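Kirnness couple rumors: what we know so far

Many readers wrote to us about the two lead actors of the Tranwood series.

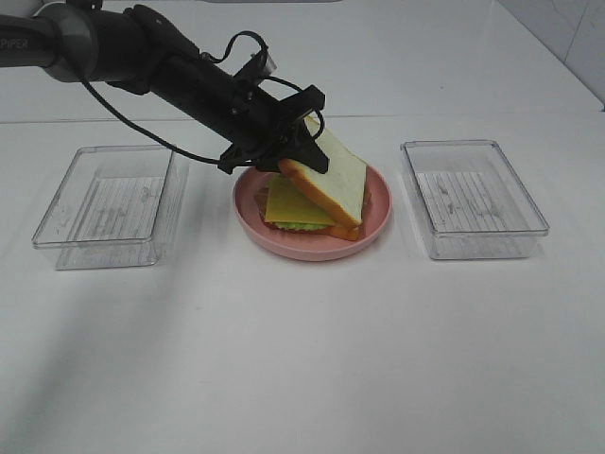
They were seen together at the Gostine film festival in July, and since then the fan pages do not talk about anything else. Both actors are single, as far as we know. Their agency, Naylor, answered us with one short sentence: it does not comment on private life. The second season of 12 episodes starts in October, and the cast will meet 100 fans in Kirnness before the premiere.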